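Workshop tips: getting the most out of the Bomeo hand-held gripper kit

I've had the Bomeo kit from Fultomik on my bench since May and I'm still finding new things to like about it! You get 2 grippers, a set of printed markers and a booklet that's better than most. Mine was $941 with the spare pads, and the pads alone are $19.

A few habits that have helped:

Wipe the inside of the jaws before you start. A dry microfibre cloth does the job - skip the spray cleaners, they left mine slippery.

Stick the marker cubes on dead square. Svend Holst at Rarkutham taught me to check them against a steel rule, and my tracking has been lovely ever since.

Practise slowly. I did 119 runs of picking up the same eggcup (my poor eggcup) and the last lot were miles smoother than the first.

Rest your elbows on the table if you can, and swap hands when your wrist starts to grumble.
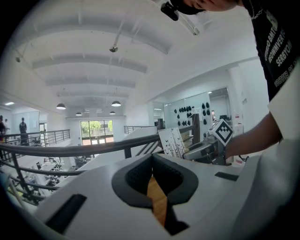
Charge everything overnight, and keep the spare pads in a labelled jar or they'll vanish into the screw drawer. The Hallgrímsson carry case is sold separately and fits the lot, though the zip is a bit stiff - a rub of candle wax fixed mine.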